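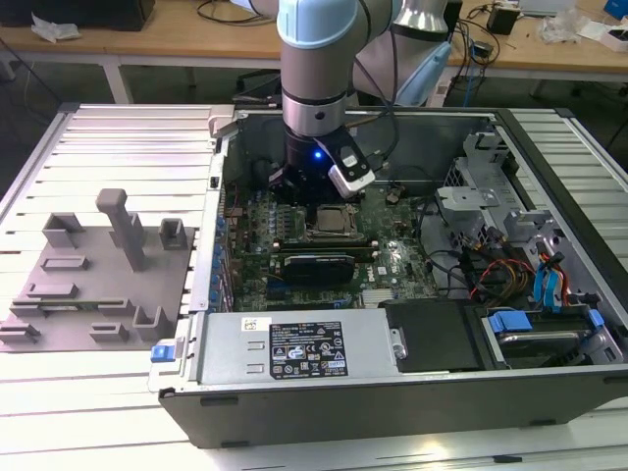

Bromora wants to sell you a robot that takes old computers apart

Every few months a brochure lands here promising to fix the part of our trade that pays worst, meaning the hour a person spends bent over a dead office desktop with a screwdriver. The latest comes from Bromora, and the product is called Grunwood. It's a teardown cell: a collaborative arm, a gripper, a camera, a slotted table and a set of printed fixtures, plus a software subscription that you can't decline. I spent a day and a half with it in August and have been arguing with myself about it ever since.

The pitch goes like this. You lay a tower on its side with the cover off, pick the model from a list, and the arm goes after the bits worth money. Processor, memory, expansion card, drive. Each part goes to its place on the fixture plate, and you swap in the next machine. The sales sheet calls this "hands-free recovery." Somebody still has to open the case, and on the jobs I watched, somebody also had to take off the processor cooler. I asked whether cooler removal was coming. I was told it was on the roadmap. I have been in this business long enough to own a drawer full of roadmaps.

Now the good part, because there is one. On a Dell office tower the arm was careful. It came down over the socket slowly and lined itself up, and I didn't see it bend a pin or crack a board all day. Anyone who has trained a new hire on memory clips will know what that is worth. If your incoming stock is one model from one big customer, I can see the appeal.

Most of us don't get stock like that. We get a pallet with nine kinds of case on it, half of them dented and one with a wasp nest in the fan. Grunwood's model list had 60 entries when I visited. I brought a small tower from a maker that wasn't listed, and the answer was that Bromora would add it for a fee of $490, fixture plate included. A second revision of the same case, with the drive bay turned the other way, counts as a new model. Do that sum against your own intake before you sign anything.

Cables are the other sore spot. A loop of SATA cable in the wrong place stopped the job twice, and both times it waited for a person to move it. Stopping is the right thing to do, and I'd take it over a yanked connector. But the arm had no plan for a messy harness beyond asking for help, and a used computer is mostly messy harness.

Marwan Majali, who runs the bench at Zamfir in Plavdale, had the cell on trial before I saw it. His people put 200 machines through. "It's a decent pair of hands if you stand next to it," he told me. "I was hoping to stand somewhere else." He sent it back, though he says he'd look again if the subscription came down. It's $399 a month now, and the arm won't run a job without it. I asked what happens to the cell if Bromora closes its doors. The reply, by email, was a link to the warranty page, which doesn't say.

What I'd want before recommending it: a full week on mixed stock, with every stop logged and the log handed over. I've asked for that. Bromora offered a video instead.

If you have run one of these on your own floor, good or bad, write in. I'll print numbers if you send them, and I'll keep your shop's name out of it if you'd like.

We use cookies to remember your settings and count visits. By continuing to read, you accept this. Manage preferences

© 2020 Contact the editor | Past issues | Unsubscribe | Back to top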